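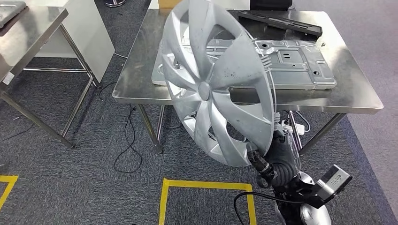
3 min read

Statlow review: court alerts for people who can't sit in court all day

Statlow promises to tell you when a criminal case moves. You type in a case number or a defendant's name, pay $22 a month, and wait for your phone to buzz when a hearing is set, a charge is changed or a verdict is entered. The sales page talks a lot about peace of mind. I cover trials for a small regional site and have very little of that, so I signed up in January and kept it running through one full billing period and part of a second.

Setup is quick. I had 40 cases loaded before lunch, mostly assaults and drug charges with a couple of long fraud matters that never seem to end. Each one gets a card with the next date, the courtroom and the last filing. The cards are easy to read, and I'll give them that without a fight.

Then the alerts began. Over the test I got 138 of them. A good many told me that a document had been "updated," with no hint of what was in it. When I opened the court's own site, the update was often a corrected spelling or a new page number. You can switch off minor changes, but Statlow decides what is minor, and it put a moved sentencing date in that pile. I would have missed it if the defense lawyer's office hadn't mentioned it when I called about something else.
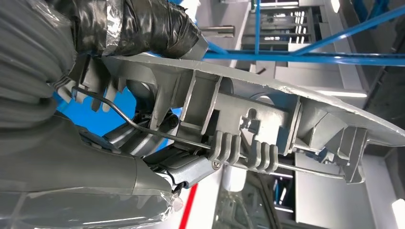 Crime & Courts

Speed is the other selling point. The company says "within minutes." The fastest alert I got came at 9:20 a.m. for an order posted at 9:04, which is fine. The slowest arrived the next afternoon, after the hearing it was supposed to warn me about. Ludger Sauerland, who answers support mail for the company, wrote back that the county system had been slow to release the data. Maybe so. The county's free email notice for the same hearing was in my inbox the evening before.

Name searches worry me more. I looked up a man with a common last name and got two people merged on one card, one of them charged with robbery and the other with driving on a suspended license. There is a small gray warning at the bottom telling you to check the birth year. A landlord or a nosy neighbor is not going to scroll that far.

My colleague Sachiko Ishida has used Wegener for longer than I've used anything. It costs more, looks ten years older and won't search by name at all. She gets a plain digest at 6 a.m. and says she has yet to find a date in it that was wrong. I borrowed her login and checked my fraud cases against it. All the dates matched the court's.

If you follow one case, say as a victim's relative, sign up for the county's own notices first and see if they do the job. If you follow dozens, Statlow's cards are handy as a list, but keep calling the clerk. I canceled. The cancel button is under Billing, then Plan, then Other.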